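Print co-op – minutes of general meeting, 26th July

Taken in a hurry, corrections to the shared folder pls. Meeting started late, the heating engineer was still in the hallway. Quorum ok. May minutes accepted with one fix (the press bed was re-leveled, not replaced).

## 1. Ink order

Long one. Gumorex has put up the price of the water-based block ink again and dropped the small tubes, so it's big tubs or nothing. Black goes fast. The yellow we still have skins over before anyone gets to the bottom.

- Stay with Gumorex for black and white only
- Colors from Skuseck, tubes, trial order first
- No more metallics out of co-op money, buy your own
- Skuseck want payment up front – agreed, this once

Total approved for ink and extender: 3,699, to last until the winter fair. One vote against, on the grounds that we said the same last year and then ran over. 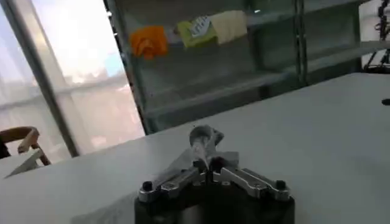

Somebody also asked about oil-based. Same answer as in May: fine if you bring your own rags and take them home with you in the lidded tin. The tin is on the shelf by the sink. Not the coffee tin.

## 2. Rollers and brayers

Two of the soft rollers have flat spots from being left face down. Hooks are up now, use them. Hard rollers fine. The wide one squeaks but rolls true, leave it alone.

Nava sell replacement sleeves that fit our handles, so no need for whole new rollers. Order agreed. Discussion of whether members should pay a deposit for the wide roller, went nowhere, dropped.

Reminder on cleaning: scrape, newsprint, then soap and water. Solvent eats the foam ones. Sign to be redone in bigger letters.

## 3. Shirt printing day

Going ahead. 85 signed up last time we ran it and the line went out the door, so this year it's bookable slots, half hour each, two tables going.

Blocks: lino or soft-cut, max size a sheet of letter paper. Bigger ones don't get even pressure by hand and people get upset. Fabric ink only, the paper ink washes out.
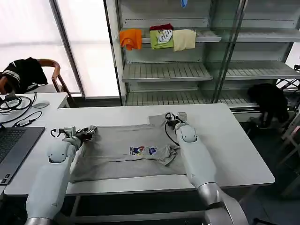 Shirts. Bring your own or buy from us at cost, Trarent quoted for 161 in mixed sizes and we can send back unopened packs. White was the default last year and every smudge showed. Light heather gray, short sleeves, laid out as flat as it'll go on a white table, was the look most people liked for this, though the soft wrinkles want pressing out before a block goes anywhere near it. Irons: we have one, need a second. Card to go inside every shirt so the ink doesn't go through to the back.

- Slots open to members first, then public
- Kids ok with an adult, no cutting tools at the kids table
- Heat setting done by us, not by the public
- Dark shirts: no. Opaque white takes three passes, we dont have time

Question about screens instead of blocks. Would be quicker. But the washout booth leaks and see item 5.

## 4. Paper and card stock

Stock check was done before the meeting. Around 91 sheets of the heavy cotton left, plenty of newsprint, nearly no tissue. The cream card that came from Trarent curls badly on one side and is being sold off in the scrap bin. Good for proofs and bookmarks.

Japanese paper to stay in the flat drawer, second from top. It keeps turning up in the rack with the corners bent.
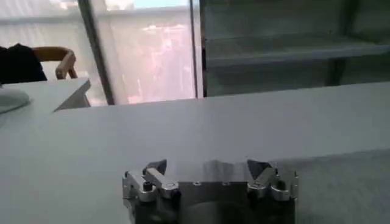 Price per sheet of the cotton goes up a little from next month. Honesty box was short again. Proposal to move to a tally sheet with names – carried, trial until the fair.

## 5. Washout booth

Leak is at the back seam. Sealed once allready, didn't hold. Quote for a new tray is too much for this year. Agreed to try a proper marine sealant and keep the booth shut for two days after. If that fails it comes back to the next meeting with prices.

Meanwhile bucket stays. Please empty the bucket.
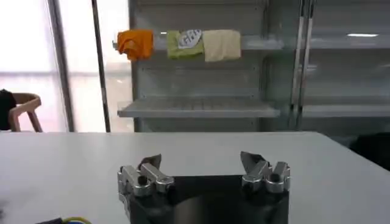

## 6. Any other business

- Gouges: sharpening evening wanted, date to be put on the board
- Drying rack clips missing again, check your bags
- Someone's big relief block (heron, in two pieces) has been under the press since spring. Collect it or it gets planed down
- Skuseck catalog is in the tray if anyone wants to look before the color order goes in

Next meeting usual time and place. Ink order to be sent before then, tally sheet up by the weekend.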